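The piano tuner of Hirley on damp, central heating and bad advice

September 7, 2023

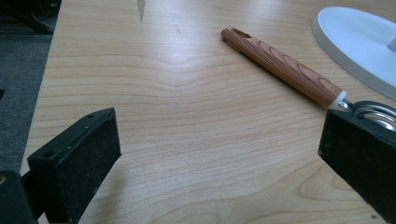

Siu-fong Tai has tuned pianos in and around Hirley for 19 years, and she says most of the job is weather. A piano is held at pitch by steel wire pulling against iron and wood, and the wood takes in moisture and gives it up again as the seasons change. People tend to think a piano goes out of tune when it is played too much. Tai says it will go out in a locked room with the lid down. To show how a year goes she puts a finger on the pale tabletop between us, where the grain runs across in long lines and dips into a wide, shallow V near the middle, and follows one of the lines along. "That's autumn, coming down. The heating goes on and the air dries out. The bottom is February. Then it climbs back up through the spring."

She has drawn the same thing on the backs of invoices. Customers who have their piano tuned at the bottom of the dip ring her in July to say the middle has gone sharp, and she has to explain that it has risen with the humidity and will come down again later in the year. The middle of the keyboard usually moves most, she says, and the very top and bottom less, so the instrument shifts against itself as well as against a tuning fork.

"If you only have it done once a year, have it done at the same time every year," she says. "Then at least you're comparing like with like."

She did not set out to be a tuner. She had worked in the office at Rampersad, the music shop that used to be on the corner by the bus station, where she took the bookings for the man who did the shop's tuning. He was getting on, his hearing was going in one ear, and he began asking her to come along and tell him when the top notes were clean.

"I could hear it, that was all," she says. "I couldn't have told you what I was hearing. He'd say, is it still moving? And I'd say yes, or no."

What she was hearing were beats. For most of the keyboard each note has three strings, and when two of them are slightly apart the sound wavers, slowly if they are close and quickly if they are not. A tuner mutes two of the strings, sets the remaining one, and brings the others up to match it until the wavering stops. Tai says hearing the beats took her a week to learn. Moving the pin by the right amount and getting it to stay there took years.

"The pin twists before it turns," she says. "You pull on the lever and the note goes up, and you think you've done it, but you've only bent the pin a bit. You let go and it creeps back. Or it doesn't creep back until someone plays the thing hard that evening. So you have to learn to feel the bottom of the pin through the top of it."

When Rampersad closed, the shop's customer cards went into a box and the box went to her. Some of the households on those cards are still on her list. Others have moved away and left the piano behind, and she has twice found herself tuning the same instrument for new owners who had no idea she knew it.

She sees up to four pianos on a working day, fewer if one of them has been neglected. A piano that has been let go for a long time cannot be tuned in one pass. The tension has dropped across the whole instrument, and pulling one end of it up to pitch makes the other end sag. She goes over it quickly first, setting everything a little too high, and then tunes it properly. Even then she likes to go back within a few weeks. She charges for the second visit and says so on the phone.

"People don't love hearing that," she says. "They've been given a free piano and now there's me, and I cost money, and I'm saying I need to come twice."

The free piano comes up several times in our conversation. Tai gets a call about one most weeks. An aunt has died or a church hall is being cleared, and someone has offered an upright to anyone who will collect it. She would like people to ring her before they hire the van. The things that finish a piano off are mostly out of sight: loose tuning pins, a cracked bridge, a soundboard that has come away from its ribs. None of them shows when the case is polished.

"The case tells you what kind of room it's been in and that's about it," she says. "I've seen beautiful ones that wouldn't hold a note until I'd got to the end of the street. And I've seen ugly brown things with cup rings all over the lid that were perfectly good."

The make she is fondest of is the Skovum, a small upright that turns up a good deal in the schools round here. She calls it plain and well put together. The keys can be lifted out without a fight, the pins are tight even in old ones, and spare parts can be adapted from other makes. She is less keen on the Furnano, which was sold locally as a piece of furniture as much as an instrument and has a short, low case. The strings are short as well, and in the bass there is a limit to how good they can be made to sound.

"I don't say that to the owners unless they ask me," she says. "If they ask, I tell them. If a child's learning on it and enjoying it, then it's doing what it was bought for."

Where a piano stands in the house matters more to her than the name on the front. She does not like them against a radiator, or in a bay window that gets the afternoon sun, or over underfloor heating. An outside wall used to be on the list too, and in an old house with thin walls it still is, but she has stopped going on about it in newer ones. Conservatories she will not discuss. She once arrived to find a grand piano in one, looked at it, had a cup of tea with the owner and went home without opening her bag. It was moved to the dining room that winter and she has tuned it ever since.

There is a good deal of home advice going about and she hears all of it. The bowl of water in the bottom of the case is the oldest. She does not think it does much, and it gets knocked over. A cheap humidity gauge on the shelf nearby is more use, she says, because it tells people what the room is doing and they can then decide whether to turn the heating down. She has one customer who writes the readings in a diary and sends her the pages. She reads them.

She is also asked about tuning apps. She uses one herself for the first pass on a neglected piano, when speed helps and the result will be gone over again anyway. The final tuning she does by ear, starting from a fork. She does not make a great claim for this. A good tuner with a machine and a good tuner without one will both leave a good piano, she says, and what she minds is people buying a lever to go with the app.

"The app will tell them the note's flat, and it's right, it's flat," she says. "Then they put the lever on the wrong pin and wind it up and wonder why the needle's not moving. Then there's a bang."

A broken bass string is a nuisance, as a new one usually has to be made to match, and the replacement will stretch and drift for months. She carries plain wire for the treble and can replace those on the spot.

The trade is thin in this part of the county. When she began there were 11 tuners within a short drive, by her own reckoning, and several of them have retired without passing the work to anyone. She has been asked to take on a trainee and has twice tried it. One found the driving too much. The other was good, and left for a job in a concert hall, where the same few pianos are tuned over and over, sometimes on the day of every performance. Tai went to see her there and sat in the stalls while she worked.

"It was lovely and quiet," she says. "You don't get that in a house. There's a washing machine going, or a dog, or they start hoovering on the landing. I've asked people to turn off a fish tank."

She would take on someone else if they were patient and could drive. A musical training is useful but she would not insist on it, having come in without much of one. She plays a little. At the end of a visit she always plays the same thing, a hymn tune with a wide spread between the hands, then some chromatic runs, then a few loud octaves to see if anything slips. Children in the house tend to be disappointed that it does not go on longer.

Her own piano is a Skovum, bought from a school that was getting rid of it. I asked when it was last tuned. She thought about it and said it had been before Easter, and that she was fairly sure the A above middle C had gone.

Autumn bookings are open now, and she asks that anyone who has recently moved house leaves the piano a few weeks to settle in its new room before ringing.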